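Waltgate Neighbors Help Board
Board > Home & Household > Packing and Storage
Browse | Ask | My posts | Members | Log in

Posted in: Packing, Bedrooms, Small spaces

Getting everything off the guest bed before my sister comes

Hello all, and sorry in advance for the length of this. My sister is arriving on Sat 24 September and staying into October, and she is supposed to sleep in the back bedroom, which has turned into the place where I put things down. I had a proper spell of sorting in the spring and then my knee went, and the bed has been my shelf ever since — coats, bags, the good tablecloths, a box of my late husband's neckties I can't decide about. I have cleared most of it now and I'm down to the soft dark things, which are the worst because they all look alike in a heap.

My trouble is the order of doing it. If I fold on the bed, the bed fills up again. If I fold on the floor, I can't get back up! The room has one closet with a single shelf, plus two flat zip bags from Bastos that I bought for under the bed. How would you go about it, and would you put the blanket away too or leave it on?

Afonso Caldeira

----

Afonso, what a nice problem to have, a sister coming for a good long visit. I moved house seven times with my parents before I was grown, so I have done a lot of folding on beds, and I think the bed is exactly the right place for it. You just have to be strict about how much is on it at one time. This is the way my mother taught me and I still do it.

1. Take every last thing off the bed and put it on a chair or in the hallway. Even the neckties. You will feel silly carrying things out only to carry them back in, but you can't see what you have until you've done it.

2. Leave the blanket on and pull it flat. It keeps lint off the mattress, and a plain bright color is a real help when you are sorting navy from black. My eyes aren't what they were and I can't do it on a dark bedspread at all.

3. Bring back one thing only and lay it down flat. Go along it with your hands before you fold, especially anything with pockets. I once packed away a bag with a church key in it and we were a whole winter looking.
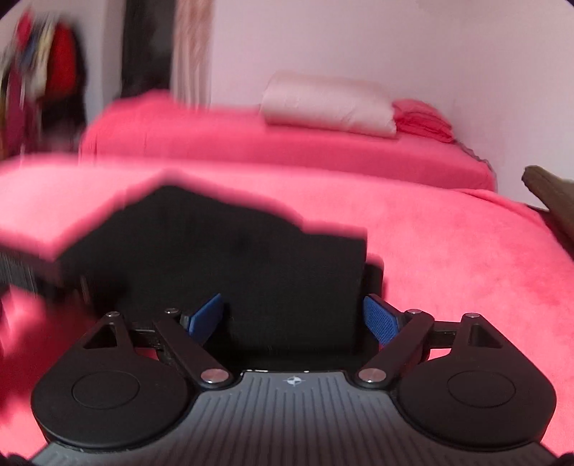 4. Decide where it goes while it is still in front of you. Closet, zip bag or out of the house. If you can't decide, it goes back to the chair and you bring in the next one.

5. Fold to the size of the zip bag and not to the size of the thing. Sides in, then bottom to top, and press the air out with your forearm. Heavy things at the bottom.

6. When one zip bag is full, slide it under the bed right then, before you start the other. Sit on the edge of the mattress and push it with your foot, which will be kinder to your knee.

As for the blanket, I'd wash it once all the folding is done and put it straight back on for her. Guests like a bit of color, and October nights get chilly out this way.

About the neckties, leave them. They can sit on your own dresser until you know. I kept a hatbox for years and I don't regret it one bit.

Leokadia Czerwiński

----

get the vacuum bags from Dinier instead, mine hold a ton. dont do it with anything leather though, it creases and wont come out

irncombe_pat

----

Thank you both so much. I did the chair method this morning and got the first zip bag under the bed with my foot, just as Leokadia said, and only had to stop for coffee once. No leather in mine, Pat, but I'm glad of the warning. The neckties have gone to my dresser. I'll wash the blanket on Thursday if it's dry enough to hang it out.

Afonso Caldeira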